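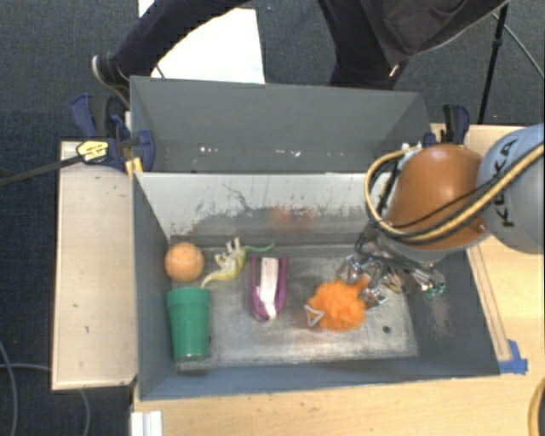 Robots that learn to grab by grabbing

I've been waiting for the team at Rodanel to put out their grasping results, and the write-up finally landed in August. I read it twice over lunch and I'm pretty excited!

The idea is simple enough that I could explain it to my kid. Most robot arms that pick stuff out of a bin get trained on pictures that people have labeled by hand, which is slow and dull work. The Rodanel folks skip that step. Their arm picks a spot, goes in, closes the gripper and then checks whether anything came up with it (a plain yes or no). Every try goes back into the model, called Pemia, and the next guess gets a bit better.

They trained on 106 toys and household odds and ends, then tested with 13 things the arm had never met. After 44 hours of practice it was getting hold of the new stuff on the first try far more often than the old hand-labeled version did. Soft, floppy things are still the hard part, and small ones that end up against a wall of the bin give it trouble too.

What I like best is that they kept the failures in the training data. An older Botha paper threw them out, and I always thought that was a waste.

Next up is a run with 3 arms sharing one model. Code should follow, they say, but no date yet. I'll post when it's up.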